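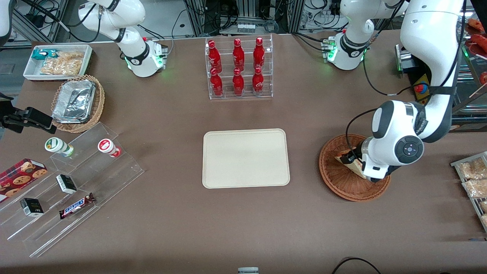
Gripper Week, Part Two: The Snack Table

Hi again! If you read part one, you know we've been swapping grippers on our two white arms and trying to settle on a pair for the March demo at Plolelholm. Part one was blocks and cups, and everything did fine on blocks and cups, so it told me next to nothing. This round I went shopping. Soda, crackers, cookies, a sandwich, candy, the works -- all set out around a tray, and the job is to put together somebody's snack order.

We had two sets of fingers to play with. The Renier ones are the pair I've been using since last year. The Ustex ones are newer and a bit narrower at the tip, and I really wanted to love them (they were a pain to get). Both ran on the same controller with the same 15 orders, and I kept the grip force at 4 on our own little scale, so nobody can tell me I cheated!

A sandwich wedge is the meanest thing on the table, if you ask me. You have to go down into a round basket without bumping the rim, and then close on something that has a hard corner and a soft middle. Squeeze by the crust side and life is good. Squeeze by the filling side and you get lunch on your fingers. The Ustex tips got into the basket more easily, no contest. The Renier tips held on better once they were there, and I went back and forth on that one all afternoon.

The red bottles in the two-tier rack are more of a reach problem than a grip problem. The caps give you a decent target, but I kept planning paths that wanted to go straight through the acrylic, and I ended up adding a waypoint just for them.

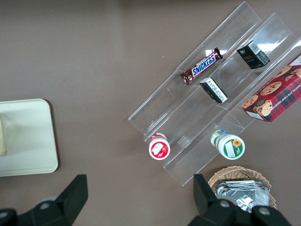 I also spent way too long on the wrist camera. Clear acrylic is rough! Glare off the panels comes through as big white patches, and the depth numbers near the shelf edges go all over the place. I tried the Žukauskas filter settings that came with our camera software, and preset 12 calmed things down enough that I left it on for everything after that. The candy bar was easy to find with or without it, probably thanks to that big printed name. Small black boxes were another story, especially lying on their side -- I'd like to try them again with the overhead lights turned down.

So which fingers win? For now I'm leaning Renier on the left and Ustex on the right, which feels like wearing two different shoes, but it got us through the most orders. Ask me again after I've tried the foil packets properly. Foil is next, along with longer cables, and there's a full run sheet for build 777 coming as soon as I clean up my handwriting.

Posted February 2, 2022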